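Zukora 7 river cabin boat – charter and hire page

Back to fleet
Zukora 7 | Zukora 7 Long | Day launches | Bikes and extras

Zukora 7

Our smallest overnight boat and the one that gets booked first. Steel hull, shallow draft, tiller or wheel (say which when you book, we have both). Sleeps four, comfortable for two plus kids. Built at the Griltwood yard, refitted over the winter, new galley, new heads, same old hull because there was nothing wrong with it.

No license needed on the home stretch between Griltwood and the Cutura lock. Past the lock you need the short certificate. We can do the course at the dock, takes a morning, bring shoes that grip.

What you get

Length 30 ft. Fits every berth on the river, including the town wall at Cutura where the bigger boats get turned away after lunch.
Diesel inboard, quiet at cruising speed, less quiet in reverse.
Double berth forward, two singles midships. The singles are 6 ft 1 in, the double is a bit longer. Tall people take the double.
Galley with two-burner stove, sink, fridge that runs off the battery while under way and off shore power when your plugged in.
Heads with electric toilet and a hand shower. Holding tank is good for 3 days with four people, longer with two. Pump-out at Griltwood and at the Hubáček marina, both free for our boats.
Fresh water 80 gallons. Fill whenever you see a tap.
Diesel heater. Works off one switch on the left of the steps. Give it a few minutes.
Fold-down mast for the nav light, needed for the low bridge below Cutura. Fold it BEFORE the bend, not after.
Canvas cover over the rear deck, rolls up on three sides. Bug screens in the locker under the helm seat.

Bedding and towels included. Dishes, pots, coffee maker, corkscrew included. Beach towels not included. Life jackets in all sizes, kids' ones on request so tell us weights, ages don't help us much.

Routes people do

Long weekend: Griltwood to Cutura and back. One lock each way. Moor at the town wall first night, at the meadow landing the second. Bakery at the landing opens 7 in the morning, go early, they run out of the poppy seed ones.

Full week: through Cutura and up to the lake, then a day on the lake, then back at your own speed. Five locks. Lock keepers break for lunch, plan around that or have lunch yourself. Wind gets up on the lake in the afternoon and the 7 is flat bottomed, so cross before noon.

One way: pick up at Griltwood, leave her at Hubáček marina. Extra fee for the crew to bring her home. Not offered in June, boats are too tight then.

Prices

From 800 for a long weekend in low season, rates for everything else on the booking calendar. Fuel is extra, we read the engine hours when you come back. Deposit on a card at pickup, released when the boat's been looked over. Dogs welcome, small cleaning charge, no dogs on the bunks please.

Pickup and return

Boats are ready at 3 pm. Please dont come at noon and stand on the dock, the cleaners need the room. Handover with Bohumila Hudec or one of the dock crew, an hour if you're new to boats, less if you've been out with us before. She'll take you out and make you moor twice. Everybody hates the second one and everybody is glad of it later. 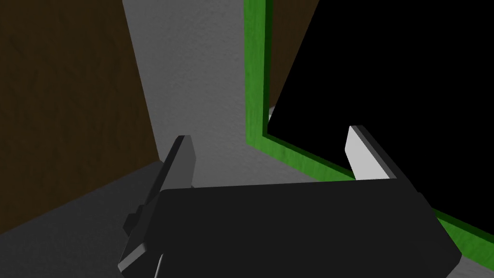

Return by 9 am, tank pumped if you passed a pump-out, trash in the dock bins. Late returns are charged by the hour. If fog holds you up call the office, no charge for fog.

Parking behind the boat shed, free, gate is locked overnight – code comes with your confirmation.

Extras

Two bikes on the roof rack. Paddle board, inflatable, pump included. Grocery box on board at pickup, list needed three days ahead. Fishing permits from the office, cash only. Second set of towels.

Changes and cancelations

Move your dates once for free up to a month before. After that we try, no promises. Questions go to Jarmila Kadlec in the office, phone is better than email when the season's on – she is usually at the desk until 6 pm.

Check dates for the Zukora 7
Compare with the Zukora 7 Long (same boat, extra cabin, harder to turn)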